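Speaker notes: Hard water at home
Evening talk series, MacLeod Library, downstairs room
Hiếu Lưu

Start at 7 even if people are still coming in. Coats on the back chairs. The talk is 40 minutes plus questions.

OPENING

Thank the library. Say who I am: I have fixed plumbing in this county for most of my working life and I now teach the evening class at Adia. I don't sell softeners. People always ask, so say it early.

Ask for hands. Who has white crust on a faucet at home? Who has bought something to get rid of it? Who was happy with what they bought? Leave a pause after the last one.

WHAT HARD WATER IS

Rain water is soft. It goes down through rock, and if the rock is limestone or chalk, it picks up calcium and magnesium. Those are the two that matter. The water is then called hard. You can't see it in a glass.

When hard water is heated or dries up, the calcium comes back out as a solid. That's scale. Same stuff as the rock it came from, more or less.

Say clearly that hard water is safe to drink. Somebody's neighbor will have told them otherwise. The minerals are the same ones found in food.

Units. Labs in this country report hardness in milligrams per liter or in grains per gallon. Write the conversion on the board: one grain is 17.1 milligrams per liter. Anything over 180 milligrams per liter is usually called very hard. My own tap reads 200. Pass around the test strip from my kitchen.

WHERE IT SHOWS UP

Go through the house in this order, slowly.

Water heater. This is the expensive one. Scale settles at the bottom of a gas tank and the burner has to heat through it. You hear popping or rumbling. In an electric tank it builds up on the elements. Tell the story of the house on Ukik Road, where we drained the heater and the sediment filled a bucket.

Shower head. Spray goes sideways, then some of the holes close up.

Kettle and coffee maker. Flakes in the cup. Harmless but ugly.

Dishwasher. Cloudy glasses. Mention that cloudy glass has two causes. If vinegar clears it, it was scale. If vinegar does nothing, the glass itself is etched, and that won't come back.

Laundry. Towels get stiff, and you use more soap for the same wash.

Kitchen sink. Spend a few minutes here, as this is the place most people clean every day and still see spots. Stainless steel doesn't rust from hard water, but every drop that dries leaves a ring. On dark stone around the sink the rings look white and are easy to see.

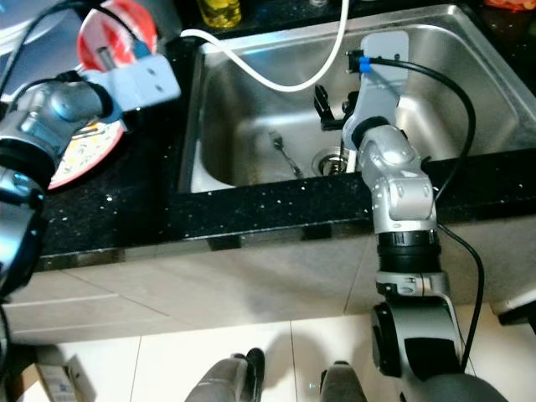
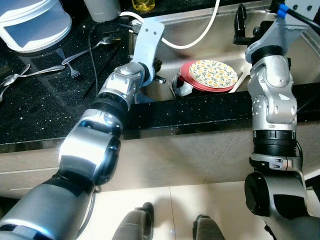 Stainless sink, black speckled counter.
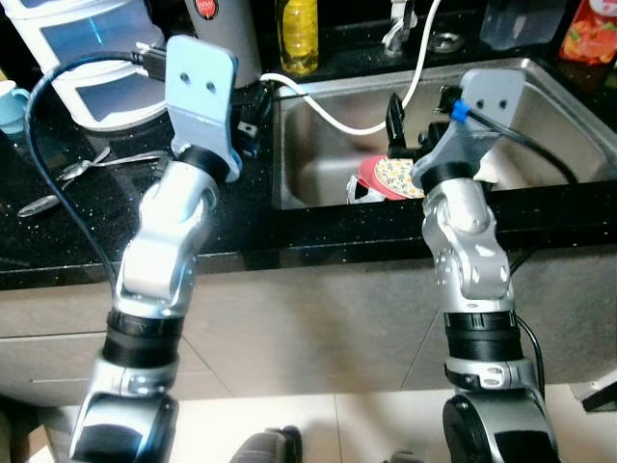 Can you use vinegar on a granite counter the way you use it on the sink?
Keep vinegar on the steel and off the stone. Granite itself holds up fairly well to mild acid, but the sealer on top can be worn down by it, and some stones sold as granite have minerals in them that acid will mark. On the counter, use a soft cloth with warm water and a little dish soap, then dry it.

Back to the steel. White vinegar and water, half and half, on a cloth. Leave it a few minutes, rinse well, dry. Rub with the grain. No steel wool, it leaves bits behind that rust and then people think the sink is rusting.

Never mix vinegar with bleach. Say it twice.

The drain strainer collects scale around the holes. If it lifts out, soak it in a cup. An old toothbrush does the rest.

The aerator is the small screen at the end of the faucet. Unscrew it by hand if you can. If you need pliers, put tape around it first. Hold up the two aerators, the clogged one and the new one. Let people handle them.

TESTING YOUR WATER

Three ways, cheapest first.

City report. If you're on city water the utility puts out a report every year. Hardness isn't always on it. Call and ask, they will have the number.

Test strips. Dip, wait, compare the color. Good enough to know if you're soft, hard or very hard. Do the cold tap in the kitchen and let it run a little first. If the house already has a softener, find an outside tap that skips it, or you'll be testing the treated water.

Lab test. Worth it if you're on a well. Ask for iron at the same time. Iron changes what equipment you need.

SOFTENERS

Draw the tank on the board. Resin beads inside, water passes through, calcium and magnesium stick to the beads and sodium comes off. When the beads are full, the unit flushes itself with salt water from the second tank. That flush uses water and goes down the drain.

Points to cover:

Sizing. People per house, gallons per day, grains of hardness. Work one through on the board. Don't rush the math.

Timer or meter. A timer flushes on schedule whether you used any water or not. A meter counts gallons. Get the meter.

Salt. Keep the tank at least a third full. Check for a crust across the top, called a bridge. Push a broom handle down gently.

Sodium. Softened water has a little more sodium in it. Anyone on a low sodium diet should ask their doctor, and many people leave the kitchen cold tap on hard water for this reason.

Plants. Don't water house plants with softened water. Use the outside tap.

Cost. The last unit I priced for a student was 450 before installation, on sale. It was a small one. Prices go up from there with size, and a plumber's time is extra.

SALT-FREE UNITS AND MAGNETS

Be fair here. Salt-free conditioners don't take the minerals out. Some types change how the scale forms so that less of it sticks. Results depend on the water. Your test strip will read the same before and after, so a strip can't tell you if it's doing anything.

Magnets clamped on the pipe: I haven't seen one make a difference in a house I worked in. Leave it at that and move on. Last year this turned into 15 minutes.

IF YOU DO NOTHING ELSE

Flush the water heater once a year. Walk through it: power or gas off, cold supply off, let the tank cool, hose on the drain valve, open a hot tap upstairs, drain, short bursts of cold to stir up what's left, close, refill all the way before the power goes back on. If the heater is old and has never been flushed, call someone first, as the drain valve may not close again.

Turn the heater down to 120 degrees. Scale forms faster in hotter water.

Wipe the sink dry at night.

HANDOUT AND QUESTIONS

There are 58 copies of the handout on the table by the door. It has the conversion, the sizing math and the heater steps. The Vellix hardware store on the corner has strips in July but tends to run out, so ask at the counter.

If there's time, take the reverse osmosis question. Short version: it goes under the sink, it's for drinking water, and it lasts longer with a softener ahead of it.

Collect the aerators before people leave.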